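Rirkley Learning Center
Progress report to the Tandolel Fund
Mon 9 January

Grant purpose: evening and weekend classes for adults, and repairs to the teaching rooms.

Classes have run on all planned evenings since the last report, apart from one week when the boiler was down. The grant is on schedule and slightly under budget.
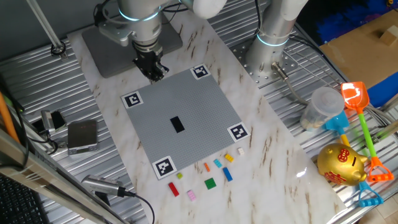
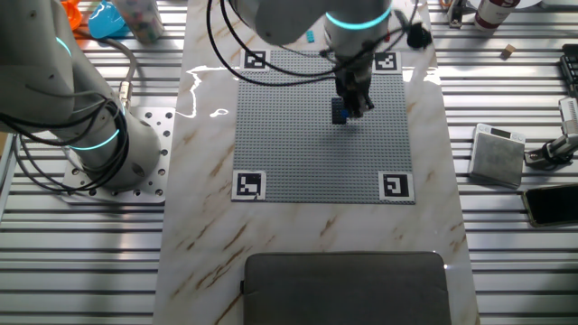

Studded baseplate on the work surface, both views.

Enrollment
We had 470 enrollments over the period, counting a person once for each course they joined. Reading and writing for adults remains the largest course. Bookkeeping filled within days and has a waiting list. Conversational Spanish was slow to start and we moved it from late afternoon to early evening, after which attendance picked up.

Two courses did not run. Sewing lost its instructor before the first session, and the beginner guitar class did not reach the minimum number. Fees were refunded in full for both.

Attendance
Most learners who left early told us the reason was a change in work shifts. We now let people switch between the evening and Saturday groups of the same course without signing up again. This has meant more paperwork at the front desk - the old sign-in sheets do not allow for it - and we plan to replace them before the spring term.

Building work
The roof over the east classrooms is finished and has been inspected. New windows from Zurov are in place in four rooms. The remaining 21 windows are on order and the supplier has confirmed delivery for March. The side entrance ramp is still too steep at the bottom and the contractor will come back to correct it at no charge.

The Khunthong Street annex is open again for Saturday classes. Heating there is adequate but uneven, and the back room stays cold until midday.

Spending
Instructor pay is in line with the budget. Printing costs ran over, mainly for the bookkeeping workbooks. We request permission to move the unspent sewing materials money to printing. No other change to the budget is requested.

Next period
- Hire a sewing instructor and reopen the course
- Add a second bookkeeping group
- Finish the windows and the ramp
- Send the learner survey with the next report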